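Why Does Scrunched-Up Paper Stay Scrunched?

Juta for Kids: Everyday Things
By Houda Ghoneim
Reading level: ages 8 to 11

Take a sheet of paper and squeeze it into a ball. Now open it up and smooth it with your hand. You can press as hard as you like, but the creases will still be there. Do the same thing with a tea towel and most of the creases drop out when you shake it. A rubber band goes back to its old shape as soon as you let go.

Paper behaves in its own way because of what it is made from.

What is inside paper?

Most paper is made from wood. At a paper mill, the wood is broken down into tiny threads called fibres. A single fibre is thinner than a hair and usually only a few millimetres long, or less. The fibres are mixed with a lot of water to make a soupy mixture called pulp.

The pulp is spread over a screen full of very small holes. Water drains out through the holes and the fibres stay on top in a flat, tangled layer. The layer is pressed and dried, and as it dries the fibres cling to one another wherever they touch. The result is paper.

If you have a magnifying glass, tear a piece of paper slowly and look at the torn edge. You should see fine fuzz sticking out. Those are fibres that have been pulled out of the tangle. Newspaper and paper towel are good ones to try. Shiny magazine paper is harder, as it has a smooth coating over the fibres.

What happens when you fold it?

When you bend paper gently, the fibres bend too. Let go and they spring back. Scientists call this an elastic change. You can roll a sheet into a loose tube, let it go, and it will nearly flatten out again.

When you fold paper sharply, the fibres on the outside of the fold are stretched and the ones on the inside are squashed. Some of them kink. Some come unstuck from their neighbours. They can't put themselves back, so the paper keeps the fold. This is called a plastic change. The word "plastic" here has nothing to do with plastic bags or bottles. It means that something has been pushed into a new shape and stays that way.

A crumpled ball of paper is full of hundreds of sharp little folds going in every direction. Each one is a place where the fibres have changed for good.

Why is a paper ball so hard to squash?

Squeeze a sheet of paper as small as you can. It gets hard to squash quite early on, even though the ball is still mostly air. The folds make ridges, and the ridges hold each other up like the poles in a tent. To make the ball smaller you have to bend or break those ridges, and every time you do, you make more of them.

People use this when they pack a parcel. Scrunched paper around a mug stops it bumping against the box. It weighs very little and can go in the recycling afterwards.

Try it yourself

You will need:
a few sheets of scrap paper
a sheet of baking paper
a square of aluminium foil
a clean cloth
a ruler

Cut or fold everything to the same size. Squeeze each one in your fist while you count slowly to eight. Put them on a table and watch. The cloth will open out the most. The foil will hardly move at all. The paper will usually open a little, and you may hear it crackle. That crackling is the folds shifting.

Measure each ball across its widest part and write down the number. Leave them overnight and measure again in the morning. Did any of them grow?

Maricruz Meléndez's class tried this in July with 25 balls of paper lined up along a windowsill. The students found that 19 of them were wider the next day. The others had not changed enough to measure with a ruler.

What about the little bits?

Any job with paper and scissors leaves scraps behind. Corners come off, strips get trimmed, and someone always makes a mistake and screws it up.

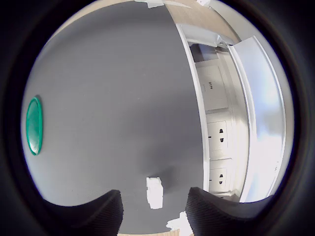

Small scraps crease in the same way as big sheets, but they have fewer folds and don't always roll up into a ball. Many end up as lumpy little pieces with corners poking out. You can see two white ones on the grey surface in the photo. The first is still more or less a rectangle, even though it has been crumpled, so it is easy to tell that it is paper. The round green thing over to the left has a lighter-coloured rim. It looks like a lid or a big button, and things like that should be put to one side before you gather up the paper, so they don't go into the recycling with it.

Check with a grown-up before you put tiny scraps in the recycling bin. Recycling centres sort paper with big moving screens, and very small pieces can fall through the gaps and be lost. Some councils ask people to put them in a paper bag or envelope first. Others would like them to go in the compost or the rubbish. Plain paper without glitter or tape is fine for most compost bins and worm farms.

Can creases ever be taken out?

Partly. A heavy book left on top of a crumpled sheet for a few days will make it flatter. People who look after old maps and letters sometimes dampen the paper very slightly and dry it under a weight. Water loosens the grip between the fibres, so they can settle into new positions. This has to be done with great care, as wet paper tears easily and some inks run.

Recycling goes a step further. The paper is mixed back into pulp, all the fibres float free, and every fold disappears. The fibres do get shorter each time, though, so mills often mix in some new ones.

Words to know

Fibre: a very thin thread. Paper is made of many fibres tangled together.
Pulp: a mixture of fibres and water.
Elastic: able to go back to its old shape.
Plastic (in science): staying in a new shape after being bent or pushed.
Crease: a line left behind by a fold.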